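Plomavlow Repair and Swap Shop
Progress report to the Kasten Fund, 11/22/25

What a half-year it has been! Since the shop opened in June we have taken in 3,277 items, well past the 3,000 we put in our bid, and most went back out to someone in the village. Coats and children's shoes move fastest. Jewellery and watches were Dilruba Mollah's idea, and I admit I wasn't sure, but that corner now pays for our electricity (and then some).

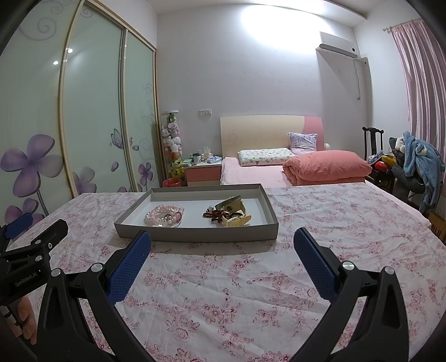 The mending evenings have grown too. We ran 64 places across the autumn and filled every one, with a waiting list for zips and hems. Botond Lakatos has taught two of the regulars to service the sewing machines, so we no longer send them away to Van Wijk each time a belt goes.

Spending is on budget apart from shelving, where we went over by a little and moved money from printing. The damp in the back store is still there. The landlord has promised a new gutter before we renew the lease.

Next we would love to open a second afternoon each week. Dilruba is drawing up the rota now and will send it to you with the accounts.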